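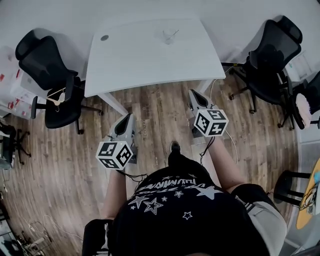 Figure 2. Recording with the hand-held grippers. The demonstrator holds one in each hand, and each carries a cube covered with square markers.

3.2 Collecting demonstrations by hand

All of the two-handed data in this paper was recorded with a pair of hand-held grippers (Figure 2). The demonstrator holds one device in each hand, walks up to the desk and does the task much as they would with their own fingers. The jaws open and close at the front of each device, and a white cube with black-and-white markers sits behind them. We recover the position and tilt of each gripper from the marker faces, and having several faces on one cube means that a turn of the wrist seldom hides them all at once.

We came to this set-up after a first round of teleoperation in April, in which the same tasks were shown to the Plokstead arms through a pair of joysticks. The joystick sessions gave clean joint readings, but they were slow and the motions were stiff. People paused before every contact and tended to move one arm at a time. With the grippers in hand, the same people began using both sides together within minutes, steadying an object with the left while the right did the fine work. It was a real pleasure to watch this carry over into the recordings!

We collected 2165 demonstrations across 4 tasks. Each session began with a short still pose, arms held out towards the desk, which we used to line up the two marker tracks with the jaw signals. Gion Haslinger and Ottar Åberg each checked half of the recordings by eye. We dropped 220 of them, mostly where a cube had left the view for too long or where the demonstrator had turned away from the desk mid-task. The remaining demonstrations were passed to the Gokis toolkit, which smooths the tracks and writes them out as paired gripper paths.

Two points of practice may be useful to other groups. First, cables matter more than we expected. A lead that pulls on the wrist changes how people reach, and the effect shows up clearly in the smoothed paths – we now leave plenty of slack before each session. Second, we left the furniture in the room where it was. Kostiuk-style recordings are usually made in a cleared space with a plain backdrop, and we had worried that chairs and clutter near the desk would harm the marker tracking. We found no such effect in the checked set, and the policies trained on this data coped very well when the chairs were moved between trials (Section 5.1).

The grippers do not record force. For the insertion task we therefore added a small set of runs on the Skornemov bench, described next.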